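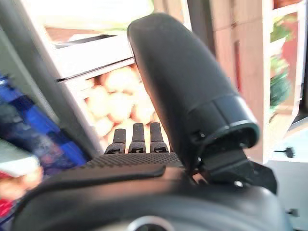 The Kirnell 2161 is an open produce bin unit sold to farm stands, small groceries and food pantries, and it can also be used in a home pantry if there is floor space for it. It ships flat, assembles with supplied hardware, and comes in one color. I have had two of them in service since February, both holding root vegetables and onions. The white finish and the straight horizontal rim are the parts a customer notices, and a pile of pale, round produce shows up well against them. This review covers assembly, capacity, airflow, cleaning and the few things I would change.

Assembly

The box contains the panels, the rim section, the feet and a bag of fasteners. The instruction sheet is a single page with line drawings and very little text. The drawings are accurate, but the step that fits the rim is drawn from the rear of the unit while every other step is drawn from the front. I put the first rim on reversed and had to take it off again. Bendik Holmgren assembled the second unit and did the same thing.

Seven bolts hold the rim and upper panel together. All of them should be started by hand before any is tightened. If you tighten from one end, the last hole does not line up and you will be tempted to force it. The threads are coarse and the inserts are soft enough to strip. The supplied hex key works but has a short arm. A regular driver with a hex bit is faster, used on a low torque setting.

The feet are adjustable. Travel is small, enough to correct for an uneven slab but not for a sloped one. On our floor the left rear foot needed to be run out nearly to its limit.

Capacity

Rated load is 200 pounds, evenly distributed. I loaded one unit to the rating with sacked potatoes and left it overnight. There was slight bowing in the bottom panel, measurable with a straightedge and gone the next day after unloading. The rim did not move. In normal use we run well under the rating, and the reason is the stock: potatoes at the bottom of a deep pile bruise before the bin is anywhere near its limit.

Rim height matters more than volume in a unit like this. On the 2161 the rim is high enough to hold a rounded pile without loose items rolling out when somebody digs through it, and low enough that a shorter customer can reach the back. The Guster bin we used before had a lower front edge and we picked onions up off the floor every day. The Hedlund equivalent is deeper, with the result that the back third never gets turned over.

One consequence of the shape is that stock at the bottom tends to stay at the bottom. The 2161 has no false floor or slope. You either rotate by hand or accept some sprouting. Marlies Strebel put a folded board under the rear half of hers to tip the pile forward, and reports that it works. Kirnell does not offer such a part.

Airflow

The open face does most of the work. I kept a probe thermometer in the middle of the pile for two weeks and the reading tracked room temperature closely, with a lag of a few hours after the heating came on in the morning. I have no humidity data worth printing. I did not see condensation on the inside of the panels at any point, including after loading stock straight from a cold store.

The open face also lets light in, which is a drawback for potatoes. Any light-colored bin will bounce light into the pile, and green skins will appear sooner than they would in a covered bin or a paper sack. We drape a dark cloth over the opening at closing time. If you plan to store potatoes at home for a month or more, buy something with a lid. Onions are less of a concern.

Do not store the two together in the same bin. This is general advice and has no bearing on the product.

Cleaning

Soil shows immediately on white, and field-run potatoes shed a lot of it. The flat surfaces wipe down with a damp cloth and mild soap. The inside corner under the rim is harder. There is a narrow channel where the rim meets the panel, dirt packs into it, and a cloth will not reach the bottom. A stiff bottle brush will. I would have preferred a sealed joint at this point, and it is my main complaint about the design.

The finish has held up. There are scuffs along the top of the rim where sacks get dragged over it, and most of these came off with a melamine sponge. One did not. I have found no chips and no discoloration from onion skins.

Parts and support

I ordered a spare bag of fasteners after stripping one insert. The parts dealer, Vindow, had them in stock and included the insert as well, which is not listed separately in the catalog. Leif Kvam handled the order and answered a question about floor anchors the same afternoon. Anchors are optional and sold separately. I recommend them if the unit will stand free of a wall, as it can be tipped forward when it is empty and somebody leans on the rim.

Faults

Reversed view in the assembly drawings. Dirt channel under the rim. Soft inserts. Short hex key. No sloped floor available, even as an accessory.

Recommendation

Suitable for retail display of onions, beets, turnips and fast-moving potatoes. Less suitable for long storage of potatoes, for the light reason given earlier. It costs more than the Guster and less than the Hedlund, and I would buy it again over both. Kenneth MacLeish has asked whether it can be stacked. It cannot; the top edge is not built for it and the manual says so on the reverse side of the sheet.

Reviewed April 18, 2022. Both units were purchased at list price.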